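Marras Street tenants: hearing moved, please read

Quick one this week, everybody is flat out.

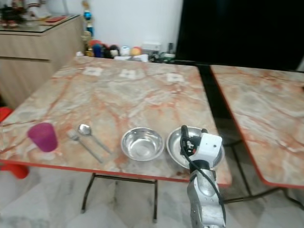

The licensing hearing on the Sukell building is now Tuesday, January 17, 2023, at 5 pm, city hall annex, second floor. Not the library. If you told your neighbors library, go back and tell them again please. Doors open early and the sign-up sheet to speak closes once the hearing starts, so dont stroll in late.

Where things stand. Tiltent wants to turn the whole place into a short-stay operation called simply Hostel. 130 beds. No on-site manager overnight in the plan we saw. The tenants on the upper floors got letters telling them to be out by June and no offer of anywhere else to go. We asked for a meeting twice. Got a form email back.

What we are asking the city for:

A hold on the license until every current tenant has a signed relocation offer.
A staffed desk all night.
The fire inspection report made public, all of it.

Petition is at 2 sites, the laundromat and the corner pharmacy. Signatures from outside the neighborhood are fine but put your real adress or they get tossed. About 40 people have said they will come on the night. More would be better. Wear something warm, we are standing outside on the steps first with signs and it could run long.

Speakers get two minutes each. Write it down and time it at home. Stick to the building and the letters, leave the mayor's race out of it.

Rides: call the office line before noon that day. Spanish interpreter is confirmed, still waiting to hear on Haitian Creole.

Spare poster board welcome, drop it at the side door.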